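I started this how-to for our robotics club after the third person in one week asked me how to get a first practice run going in the simulator. I've typed the same answer into the group chat so many times that my phone autocompletes "gripper" now, so from here on I'm just sending people a link!

You'll need the club laptop (or your own, if the simulator is already on it), a mouse with a real scroll wheel, and maybe half an afternoon. No coding for this part, I promise. We get to the code in the September workshop.

## 1. Open the right project

Start Likura and pick the project called **ramano-practice**. There's an older one right under it called ramano-old, which still loads fine and will happily let you do everything in this guide, except that none of your runs get saved where the scoring script looks. I lost a whole evening to that one last year. Check the name twice.

The first load is slow. Mine took long enough to make a sandwich. Let it sit, don't click on stuff, and wait for the side panel to fill in.

## 2. Set your seed

In the side panel there's a box marked Seed. Type **1804** (no comma, it hates commas) and hit Reset. The seed decides how the room gets put together, so if we all use the same one we can compare runs and argue about them properly at the meeting.

While you're in there, set the speed slider to 38. You can go faster later. Everybody wants to go faster right away, and then they send me a clip of the arm whacking into things.

## 3. Switch to the wrist view and open the fingers

Press V until you're looking down past the gripper, then hold O to open it. Keep holding until the fingers stop moving. You want a nice wide V with plenty of floor showing in the gap, because that gap is what you'll be aiming with for the rest of the run.
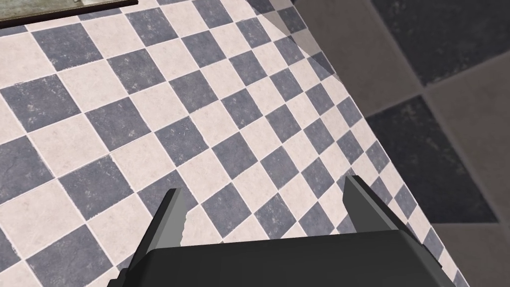
## 4. Line up using the tiles

Okay, my favorite trick. The checkerboard floor is basically free graph paper! Pick one cream tile near the middle of the gap and keep your eyes on it while you nudge the arm with the arrow keys. Tap, don't hold. If your tile drifts left, you went too far right, and so on.

The tiles run on a diagonal in this view, so a sideways nudge won't follow the grout lines, and that messes with your head for the first ten minutes. It messed with mine, anyway. Go by the tile and forget the lines.

Also, pick a tile close to you. The far ones get so small and packed together that you'll lose track of which one was yours (ask me how I know).

## 5. Lower, close, save

1. Hold the down key in short bursts and check your tile after each one.
2. Stop when the height readout says 214.
3. Hold C to close the fingers.
4. Press S to save, and put your initials in the run name.

If the height jumps around instead of settling, hit Reset and go back to step 2. You'll have to type the seed in again, too, and yes, it's annoying.

## 6. Send it in

Drop the saved file in the Pilport folder on the shared drive. The script runs overnight and you'll see a score the next morning. My first one was 370, and I was pretty thrilled with it until I saw everyone else's.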